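Workshop Notebook, Bimanual Cell
Entry of March 21, 2022
Subject: Working rules for the cell, second revision, with notes on their application

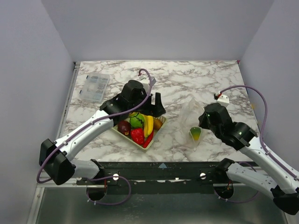
Bimanual cell, produce basket and plastic bag set out between the arms. Cable runs tied along both forearms.

1. Purpose of this entry

The first set of working rules was written when the cell had one regular operator. It has since been used by several colleagues on the Kan and Burkeo task sets, and practice has drifted. This entry records the rules as agreed between Wenceslao Medina and the undersigned, and replaces the loose sheets kept in the drawer beneath the bench. The loose sheets should be thrown away. Where a rule has been changed, the former wording is given so that older session notes can still be understood.

The rules cover the cell itself, the preparation of objects, the conduct of a session and the keeping of records. They do not replace the site safety instructions issued by Valthorpe, which every operator has signed. Where the two differ, the site instructions take precedence and the difference is to be reported to W. Medina.

2. Before power is applied

2.1 The operator shall walk round the cell and confirm that no person is within reach of either arm. A visual check from the operator's chair is no longer accepted.

2.2 Each cable shall be followed by eye from the wrist to the base. Attention is to be given to the arch above the wrist and to the bend at the elbow. The cable must be free to move through the full travel of the joint. A cable pulled straight at any point in that travel is a fault, and so is a loop wide enough to catch on the other arm.

2.3 Ties on the forearm shall hold the cable without pinching it. A tie that can be slid by hand is too loose. A tie that leaves a mark on the cable jacket is too tight and shall be cut off and replaced. Former wording: "check ties". This was read in different ways by different people.

2.4 Slack at the base is to be left in a rounded loop and kept clear of the knobs on the front rail. Slack shall not be pushed into the openings beneath the bases. I found this done twice in the past month and have spoken to those concerned.

2.5 The emergency stop is to be pressed and released once before the first run of the day. The result is written in the log even when there is nothing unusual to report.

3. Objects and the table surface

3.1 Only objects belonging to the task card may be within reach of the arms once a session has begun. Storage boxes may stay on the table if the card says so and gives their position. For the present produce card, the clear compartment organiser at the far left is part of the layout and shall not be tidied away.

3.2 Containers are set down by hand in the orientation given on the card. The basket in the produce task is turned so that one corner points to the front. It should not be squared to the table out of habit. Two operators have done so, and their sessions cannot be compared with the rest.

3.3 Soft plastic bags need separate mention. A bag does not return to the same shape, and no attempt shall be made to fold it into one. It is to be dropped or placed loosely in its region and left alone. A bag with a tear longer than a finger's width is withdrawn. Bags shall not be stored in the cell overnight, where they may be drawn towards a joint by the ventilation.

3.4 Toy produce is to be wiped at the end of each day with a damp cloth. Solvents are not permitted. Glossy pieces pick up a film from handling which alters how the fingers hold them, and we lost the better part of a week to this in September before the cause was understood.

3.5 The object list for the produce task set now stands at 28 items. Any item replaced with a similar one receives a new number, even where the two cannot be told apart by eye.

4. Conduct of a session

4.1 One operator drives and one observes. The observer has authority to stop the session at any moment and need not give a reason at the time. The reason is written down afterwards.

4.2 Hands shall not enter the space between the arms while the drives are live. To reset an object, the operator brings both arms to rest, states "holding", waits for the observer to repeat the word, and only then disables the drives. N.B. the software pause is not a disable. It holds position under power. The earlier rule allowed a reset during a pause, and that permission is withdrawn.

4.3 Speed is limited to the reduced setting for the first 5 runs after any change to the layout, the fingers or the cabling. If the observer is new to the task, the reduced setting is kept for the whole session.

4.4 Each arm shall be treated as able to reach the other. On the produce card both grippers may have reason to approach the middle of the table, one from the basket side and one from the bag side. The arm that is already above a container has priority, and the second arm waits until the first has withdrawn to its own half. This was common practice among the more experienced operators but had never been put in writing.

4.5 A dropped object stays where it falls until the run is ended, unless it lies in the path of a joint. Objects that land on the front rail or go over it are retrieved with the drives disabled, without exception.

4.6 A run is limited by the time on the card. It should not be extended to rescue a poor attempt. An attempt that ends badly and is recorded as such is of use to the group. One that has been nursed along past its limit is not.

5. Records

5.1 Every run is entered, including those stopped in the first seconds. The audit of older sessions found 337 runs in the files and 105 of them without an outcome in the log. Most can be recovered by someone with patience. Nahom Kahsay has begun on these and asks that operators answer his queries within the week.

5.2 Outcomes are entered as complete, partial, failed or stopped. "Nearly", "fine" and "see notes" are no longer accepted in the outcome column. Remarks go in the remarks column.

5.3 Any contact between the two arms, or between an arm and the surrounding panels, is entered as a contact event however light it seemed. The operator and observer both initial it. No blame attaches to a reported contact. An unreported contact found later from the recordings will be raised with the person concerned.

5.4 Changes to the cell are entered in this notebook on the day they are made and initialled. This includes changes thought to be temporary.

6. Matters left open

Whether the front rail should carry a second reference marker. W. Medina prefers the single central marker, on the ground that two invite confusion over which is the datum. I would accept a second if it were clearly different in colour. Left for the next review.

Whether the Mustus gripper fingers, when they arrive, require their own speed limit. No view can be taken until they have been fitted and weighed.

Whether observers should be permitted to label runs while observing. At present they may not. Several have asked for it, as it would save time at the end of the day. I remain doubtful, having watched an observer look down at a keyboard for most of a run. A trial with a single key press for each event might be acceptable, and a short proposal would be welcome.

Whether rule 4.2 should apply in full when one arm is parked with its drives off. It does apply until further notice.

7. Actions

W. Medina: reprint the task cards with the basket orientation drawn on them. Add the wording of 4.2 to the notice at the operator's chair.

N. Kahsay: continue with the missing outcomes. Draw up a one-page cable check sheet from section 2, in the order in which one walks round the cell.

All operators: read this entry and initial the inside cover before the next session. Those who have not initialled may observe but may not drive.

Spare ties are in the second drawer, left side. The opened packet is to be finished before a new one is started.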